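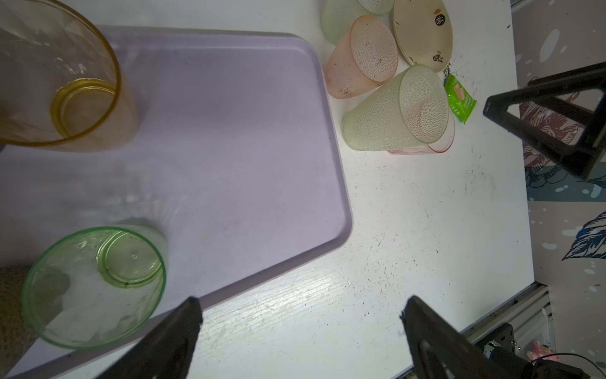 Kudness Opens Second Tableware Rental Depot in Rurard

RURARD, Thursday, April 3, 2025. Kudness, a rental company for tableware and party supplies, announces the opening of its second depot, located in the former Ambrosio bakery building in Rurard. The new depot will serve caterers, schools and private families who until now had to drive to Fukton to pick up their orders.

The depot has 404 square meters of storage and a separate washing room. It employs 16 people, and most of them live in the town. Customers can reserve cups, plates, trays, tablecloths and folding chairs by telephone or at the counter. The smallest order is for one table, and the largest order prepared in Fukton last December was for 285 guests.

"For many years our customers in Rurard were very patient with us," said Lorna Mangubat, managing director of Kudness. "They came to Fukton on Friday evening and they came again on Monday morning. We wanted to make this trip shorter for them, and I am glad that we can do it before the wedding season."

Renovation of the building took five months. The old loading door was kept and widened, so that two vans can load at the same time. The bakery's tiled floor was also kept, at the request of the owner of the building, Aurelio Carrasco.

Colored glass tumblers, in pink, pale green and other pastel tones, are offered for smaller celebrations and must be ordered one week in advance. 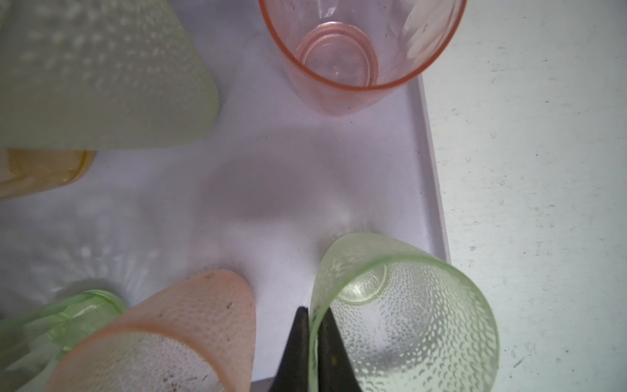
Opening Hours and Prices

The depot is open from Monday to Saturday, 8 a.m. to 6 p.m. Prices are the same as in Fukton. The first 100 customers who register at the Rurard counter will receive free delivery inside the town on one order. Returned items do not need to be washed, but food must be removed.

Depot manager Divina Castillo invites local caterers to visit the storage room and to discuss their needs for the summer.

Press contact: Tamsin Partington, Kudness, Fukton office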